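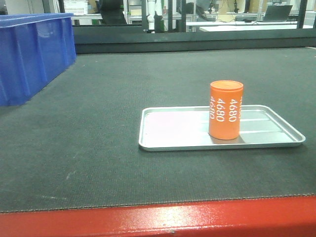

Homestead Winter Readiness Inspection, Harkstead property, 8/28/22. This checklist covers the house, barn, woodshed and water lines. Small parts removed during the inspection, such as valve caps and hose washers, shall be kept together in a shallow metal tray with a raised rim until they are refitted. Comments are entered under the item they concern.

1. Chimney and stove
Flue swept: Yes
Door gasket seals on all sides: No
Comment: Gasket is flattened near the hinge. Replace before the first fire. The stove shall not be lit until this item is signed.

2. Firewood
Stacked off the ground: Yes
Clear of the house wall: Yes
Comment: Four cords are under cover. The tarp on the north stack is torn and must be replaced.
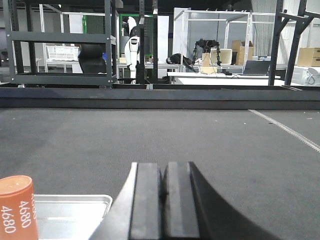
Thaddäus Bühler asked that the north stack be burned first, as it was split in May and the south stack could use another season.

3. Water lines
Outdoor faucets drained: No
Heat tape tested: Yes
Comment: The 50-foot run to the barn remains in use for the stock tank. Drain the garden branch at the Zonley valve and tag it closed.

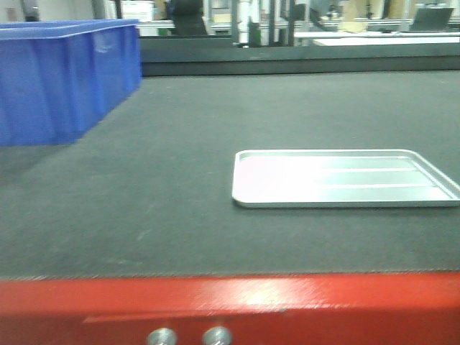
The valve handle is stiff and should not be forced. Work it gently in both directions, and record any drip at the stem on the back of this sheet.

4. Barn
Roof fasteners tight: Yes
Hay stored dry: Yes
Comment: 100 bales are in the loft. Keep the aisle below the ladder open at all times.
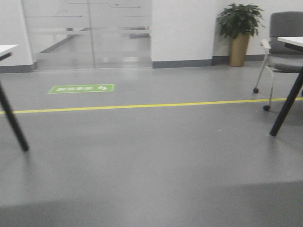
5. Generator
Oil changed: Yes
Test run under load: No
Comment: Hour meter reads 1093. Fuel is to be stored in the outer shed only.

Inspected by: Vittoria Vitale
Items open: stove gasket, north tarp, garden branch, generator load test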